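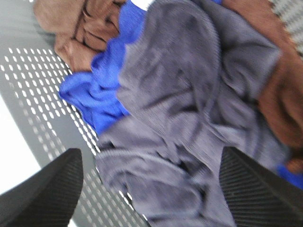 Jul 10, 2025

Dye bench, second round on the walnut hulls. Writing this up fast before I lose the scrap of paper it's on.

Recap for Bjartur, who was out: first round came out tan. Not brown, tan, like weak tea. Margus thinks the hulls were too old. I think we pulled the cloth too early and the pot never got up to heat. Probably both. So this time fresh bag of hulls (the Zurnemari ones, not the bag with no label under the sink, please somebody throw that out) and a longer soak.

Setup
Hulls 491 g dry, broken up with the mallet. Soaked overnight in the big steel pot, lid on. Strained through the old pillowcase in the morning. Smell is bad but not as bad as the onion skins.
Cloth: wool offcuts, total 727 g on the kitchen scale, washed twice with the plain soap. Two cotton strips thrown in for comparison, expecting nothing much from those.
No mordant on half the wool. Other half got the alum bath, usual recipe on the wall card.

Held at 122 F for the first hour, then let it climb to a bare simmer. The thermometer clip keeps sliding down into the pot. Taped it. Tape came off. Held it by hand for a while which is stupid, need a real clip.

50 minutes at simmer, then heat off, and left everything in to cool. Did not stir as much as I should have, phone rang, it was the Cetska people about the invoice again. Told them to talk to Margus.

Results so far
Alum wool: good solid brown, warm. This is the one. Slightly darker along one fold where it was sitting on the bottom, so yes, stirring matters.
Plain wool: also brown! A bit cooler, a bit flatter. Honestly closer to the alum piece than I thought it would be. Walnut is supposed to work fine with no mordant so I shouldn't be surprized.
Cotton: beige. Whatever.

Rinsed until the water was mostly clear, four changes in the sink. Rinse water still had color on the third so don't stop at two like last time. Hung everything on the back line in the shade. The samples need to dry all the way before anybody judges the shade, they always look two steps darker wet. Margus already judged it. He says too red. We'll see.

Iron test
Cut a small piece off each and dipped in the iron pot (the rusty nails and vinegar one, jar on top shelf). Ten seconds, out, rinse. Alum piece went almost black-brown right away. Plain piece went a nice dull gray-brown that I like more than anything else on the bench. Wool felt a little harsh afterward though. Iron does that if you leave it, so short dips only and rinse well. Try five seconds next time and see if the hand stays softer.

Tags: W2-A is alum, W2-P is plain, add an i for the iron ones. Used the laundry pen on cotton tape. The pencil ones from round one washed off, which is why nobody can tell me which tan is which.

Leftover bath
Still plenty of color in it. Poured back into the pot, lid on, in the cold corner. Want to run an exhaust bath tommorow with the small skeins, should give a range of lighter browns for the sample card. If it grows fur before then, dump it on the gravel and not down the drain, it stained the sink last time and I was the one scrubbing.

Lightfastness
Wrapped strips around card, half covered with foil, taped to the south window. Same as we did for the madder. Leave them till September and don't move them, including to clean the glass. Bjartur this means you.

Things to sort out
- thermometer clip
- more alum, the tub is nearly done. Bhattacharjee had the better price last order, check shipping
- Jonance wants a swatch of "something dark, not black" for the cushion job. Send W2-Pi when dry. Don't promise them a repeat until we've done it a second time and it matches
- gloves, medium. All that's left is large and my fingers are brown up to the knuckle
- write the weights on the wall card, not on envelopes

Question for Margus: does the water matter here? Our tap is hard and I wonder if that's the red he's seeing. Could do a small jar with the rain barrel water next to a tap water one, same hulls, same wool, and just look. Cheap to try. I'd do it before we change anything else about the recipe.

Also if the alum and plain pieces dry as close as they look on the line, is it worth doing the alum at all for the browns? Saves a pot and most of a morning. Keep it for the yellows.

Pot scrubbed. Strainer is still soaking in the bucket by the door, leave it.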